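Notebook, bench 2
21/10/2022

Toast task, continued from the April pages. Purpose as before: find out whether the hand can do one small kitchen chore from start to finish, with no help between steps, often enough to be worth quoting. The chore is bread in, lever down, toast out, toast on plate. For now we are only working on the part between the slice and the lever.

Setup. White table, two-slot toaster towards the back, arm coming in from the left. Slice in the rear slot. Cord brought forward over the front edge. Start pose is fingers together, hand to the left of the toaster and a little in front of it. Controller is the Barrientos box, planner is Fleva with the old grasp library. Speed limit left at 30 per cent for everything on this page.
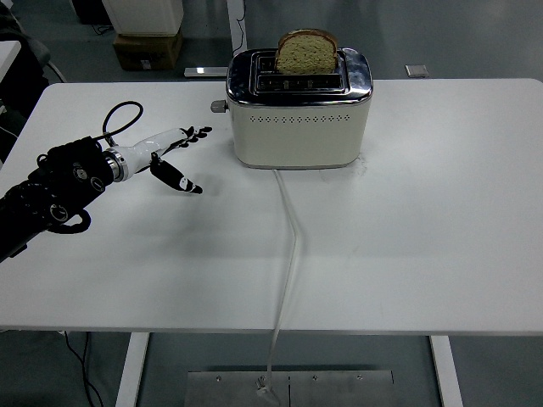
Start pose, rear slot loaded.

Notes on the slice. Bread is a poor test object and I keep having to remind myself that it is the right one. A fresh slice bends at a grip force that a day-old slice takes without a mark. The force limit that suits one drops the other. In the April runs we used foam blanks cut to size and the figures looked very good. I don't think those figures should be shown to anyone again without the word foam next to them.

Gripping by the crust works better than gripping by the face. With the thumb on one side and two fingers on the other the slice stays upright, but the fingertips then need to clear the chrome on the way down, and the clearance is 2 mm by the drawing. The drawing does not include the finger pads. Pads to be measured on Monday and put in the model.

Chrome top. The depth camera reads the reflective panel badly. Fleva fills the missing patch with a flat surface at whatever height it likes, and twice this week it put that surface above the slots and refused to plan. Matt tape on the chrome cures it and I have refused to use matt tape. A person buying one of these machines will not tape their toaster. Current workaround is to fit the body from the cream sides, which read well, and take the slot positions from the model. Good enough for this toaster. Useless for any other, unless somebody measures it first.

Lever. Pushing it down is a force problem and we are treating it as a position problem. The arm goes to where the lever should be at the bottom of its travel and stops. If the toaster has slid, the lever does not latch and the arm doesn't know. Possible fixes:

a) hold the body with a second arm (no second arm)
b) non-slip mat under the toaster
c) push straight down with one finger and watch the joint current for the latch

Go with c. A mat is fair in a kitchen, but it would hide the fault. Grillier sent their note on current sensing in the finger joints. The sampling looks fast enough to catch a latch if the filter is switched off.

Cord. Left where it is on purpose. It is soft, it moves when the toaster moves, and the planner ignores it completely. At some point the hand will have to reach across it and I would like to see that go wrong here first.

Spread pose. Wrote a second approach with the fingers fanned out, palm angled down, same side of the toaster. The idea is to give the palm camera a view between the fingers and to close on the slice late. It costs more room above the table, and the long fingers get near the body before the wrist is in line. Planner time goes up too. I prefer it to the closed hand for reaching, less so for the lever, where the spare fingers have to be folded away again.
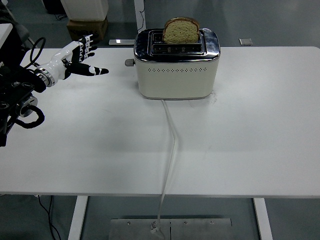 Jidton wrote back on the shared page that the spread pose is solving our problem and nobody else's, that a household would put up with a slow machine or a clumsy one but would never put up with one that needs its toaster measured, and that we should borrow three more toasters before touching the fingers again.

Fair on the toasters. I disagree on the fingers: the lever and the slice need different hands whatever the toaster is, and a fixed pose will not do both. Replied to say so. Agreed to get other models in before the next set of runs, at least one with a plastic top.

Where this leaves the chore question. The planner log holds 3,000 simulated grasps and they say yes. I would want 400 runs on real bread, with the slice changed every time, before writing down a rate at all. Someone making breakfast does all of it half asleep and also notices when the toast is burning, and we have nothing for that part.

To do
- measure finger pads, update hand model
- latch detection from joint current, filter off
- refit the body pose without the stored slot positions
- list of toasters to borrow
- relabel April figures (foam)
- more bread, same brand, keep one loaf back a day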